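Depth dropout on clear bottles, Plendo grasp ranking

rurk_h
13 Oct 2026
Has anyone reproduced the bin results in Fujimoto and Amano? They train the grasp ranker on 3,409 attempts and claim the depth mask matters more than the network. My copy of the ranker does fine on opaque items and poorly on clear plastic.

tolsen4
Which mask are you using? The Samell one fills holes by interpolation. On a clear bottle that gives you the bin floor, and the ranker then scores a grasp that is too deep.

rurk_h
Samell, default settings.

tolsen4
That would do it. Leave the holes as holes and pass the mask in as a second channel.

bin_picker
Disagree. We ran both on 322 held-out attempts and the second channel helped only when the bottle was lying down. Approach height was the bigger factor. Retrain with 3 height bins before touching the mask.

tolsen4
Your held-out set was mostly boxes, if it is the one you posted in April. I would not conclude much from it.

bin_picker
Boxes and soft toys. Fair point on the bottles.

kfm
The setup figure is worth a look before arguing about height. From the journal version:

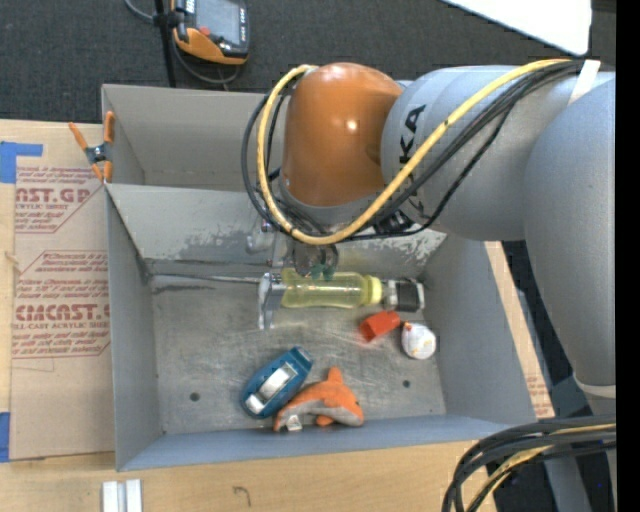
Vol. 9, No. 3

Fingertips are over the bottle and pointing down, and the bottle is flat on the floor of the bin. The liquid is yellow-green, so color gives you an outline even where depth fails. An empty bottle is a harder case and I can't find it reported separately.

rurk_h
Mine are empty. Will rerun with the holes left in, then with the height bins, and post both tables.

bin_picker
Keep the seed fixed between the two.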